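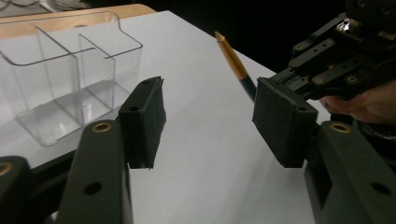

Remote access and patching checklist, Mimidside office
Filled in by Iwona Szewczyk, 25th June. Second walk round for the year, first one was April. Comments under each item, sorry for the shorthand.

1. List of all machines with remote support software installed
Partly done. List from April had 33 laptops on it, two of those have gone back to the leasing firm and never got crossed off. Crossed off now. Reception PC was missing from the list altogether. Added.

2. Remote support client on current version
Fail on four machines. All four in accounts. Auto update was switched off, no note as to why. Switched back on, restarted, version checked after restart. The rest fine.

3. Old installers removed from shared drive
Fail. Folder called "tools_old" still has three versions of the Bollar client going back years. People do run these, I watched someone do it. Folder now read only for everyone but Zdzisław and me. Delete after he has had a look, he thinks one of the warehouse machines needs the oldest. I doubt it.

4. Unattended access passwords
Changed on all servers. Desktops not done yet. Two desktops shared teh same password as the wifi. Please don't.

5. Two-step sign-in on the remote support account
Pass for admins. Ordinary users: not switched on. Zdzisław Gajewski to send round instructions, short ones this time.

6. Programs loading files from folders ordinary users can write to
Checked servers and a handful of desktops. One hit, Cludier label printing service, looks in its own folder under the public profile at every start. Folder permissions tightened. Printing still works, tested with one label. Asked supplier for a proper fix, ticket 449, no answer yet.

7. Local admin rights
Better than April. Still five users with full rights who don't need them. Names sent separately.

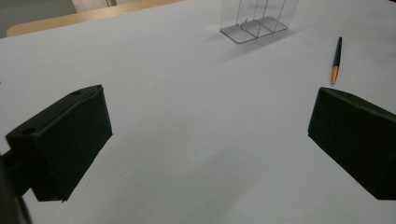

Bench, white tabletop

8. Firewall rules
Port list compared with the one in the binder. One rule open to anywhere, labelled "temp Tokarz". Tokarz finished their job with us last winter. Rule disabled, not deleted, in case somebody shouts. If no shouting by next check, delete.

9. Remote session logs
Kept for 93 days, policy says longer. Disk space is the problem, not the settings. Roughly 400 sessions in the current log, skimmed the out of hours ones. Two late evening logins to the file server, both Zdzisław, he confirms. Nothing else odd.

10. Backups
Nightly job green. Restore test: one spreadsheet and one mailbox folder, both came back and opened. Full server restore not tested. Carried over from April, again. Needs a proper slot in the diary.

11. Antivirus exclusions
Too many. Whole of the downloads folder was excluded on the design machines. Removed. Designers may complain about speed, send them to me.

12. Leavers' accounts
Pass, except one contractor account still live in the support software but dead everywhere else. Closed. Whoever does the leavers form, there needs to be a box for this.

13. Printed emergency contacts next to server cupboard
Out of date. Old broadband supplier's number still on it. New sheet printed and stuck up, tape is rubbish so check its still there.

To do before next check
Desktops passwords (Iwona)
Two-step for all staff (Zdzisław)
Chase Cludier ticket (Iwona)
Extra disk for logs, price needed (Zdzisław)
Decide on tools_old
Full restore test, date to be agreed

Result: pass with actions. Items 2 and 3 to be rechecked in a fortnight, dont wait for the next full round.

Signed I. Szewczyk
Seen by Z. Gajewski, comment: warehouse machine does need the old client, will show you.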